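Kasprzak Says Its New Sponge Will Last. The Old One Was Supposed To, Too.

Kasprzak, the household goods maker, has put a new kitchen sponge on store shelves and is asking shoppers to believe it will outlast the one they already have. The company says the sponge holds its shape for 8 weeks of daily use. The package says the same thing, in larger type, with no word on what daily use means.

A family of five with a lasagna habit and a single person who rinses a coffee mug are not asking the same thing of a sponge. Asked which of them the claim was based on, the company replied that it reflects "typical household conditions" and sent along a second copy of the press release.

The sponge is a plain rectangle with no scouring side. Kasprzak presents the missing scouring side as a feature, saying most wear starts at the seam where two layers are glued together. That may well be right. It also leaves the buyer needing something else for the baking pans, and Kasprzak happens to sell that too.

Wanda Quintanilla, who has run a housewares store for 23 years, has stocked the new sponge since September and isn't ready to call it a breakthrough. "It's a good sponge," she said. "I've sold a lot of good sponges. People throw them out when they smell, and that's got nothing to do with the shape."

Smell gets a single line in the release. The company says the sponge "dries faster between uses" but gives no drying time and doesn't say faster than what.

Price is the other sticking point. A pack of 5 costs more than the Praltetti pack hanging next to it in Quintanilla's store, and the savings appear only if each sponge goes the full 8 weeks. Change it out at week four, as plenty of careful cooks would anyway, and the math goes the other way.

Breneck, which makes a competing line, dropped a similar promise from its own packaging after one season. A spokesperson there would say only that customers "have their own habits."

Kasprzak says 27 homes tried the sponge before it went on sale. The results have not been released – the company calls them internal – and there is no plan to publish them. Until there is, the 8 weeks remains a number on a wrapper.

A beige sponge on a white tabletop, with a small potted plant near the far edge.

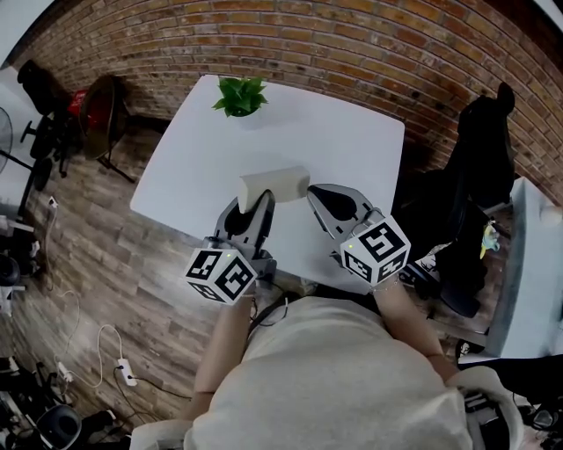

Also in Home Goods

Mornine recalls dish rack over loose feet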